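Home | News | Hands and Grippers | Arms | Reviews | Contact

Last updated: May 29, 2022

Glove or gripper? Dornville has been trying both

I've been following the Gellov project for a while now, mostly by pestering them for news, and this week there's finally something to write about. The small team in Dornville has started comparing two ways of teaching a robot to handle everyday things. One is the usual two-finger gripper on an arm, steered with a hand controller. The other is a sensor glove, worn on a person's own hand, with the finger links running down the back and a printed marker block on top so a camera can work out where the hand is. I know which one I'd sooner wear for an afternoon, but more on that in a minute.

The tasks are the sort of thing you do at home without thinking. Pick up a bottle, hold on to it, deal with whatever else is in the way. Towels come up a lot, and I'm told everyone dreads the towels. A two-finger gripper will pinch a fold quite happily and then you're stuck, because you've only got the one grip and it's full.
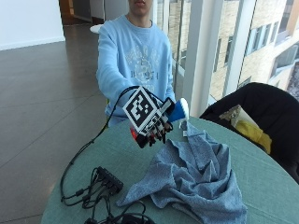

The glove people reckon that's where they win. You've got all your fingers, so you can hang on to one thing and still have a go at another, and the recording gets the lot. They ran 84 tries with the glove and 74 with the gripper, same table, same objects, and the plan is to train the same robot hand on each set and see which comes out less clumsy. I do like that they're putting both through the same mill — too many of these comparisons change three things at once and then tell you the new toy won.

It isn't all rosy for the glove. The cable is a nuisance (they said so before I could ask) and it has to go back to the hub on the table, so you learn to reach with your elbow a bit high. The marker has to stay in view of the camera too. Turn your wrist too far and the tracking drops out, and that try goes in the bin. They lost 29 that way in the first week, before swapping to a different marker mount from Bermúdez, and those aren't in the totals above. I'd have been grinding my teeth by then.

The gripper has its own troubles. It's heavy on the arm, slow to line up, and small round things roll away from it. But it almost never loses track of itself, since the arm's joints already know where they are, and setting it up takes 20 minutes with a checklist. The glove takes longer, and it has to be fitted again for each new wearer. If your hands are small like mine you'll be fiddling with the straps for ages!

So what would I pick? For anything soft, or anything where you're holding two things together, the glove looks the better bet to me. For plain lifting and putting down I'd stay with the gripper and save myself the bother. I haven't seen the trained results yet, mind, and neither have they.
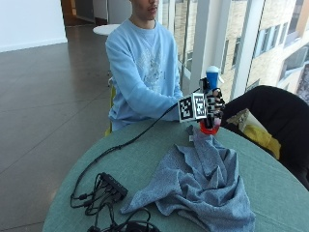

What's next

The same tests move over to Pollville in July, with a second camera added higher up to help with the wrist problem. They're also hoping to try a glove with the cable routed along the forearm, which can't come soon enough. The recordings from both sets should be shared once they've been tidied, and I've asked for the failed ones as well — those are usually the ones I learn most from. I'm going along to Pollville if the trains behave, and I'll put up a longer piece after that with some proper results in it.

We use cookies to remember your settings and count visits. Accept | Manage cookies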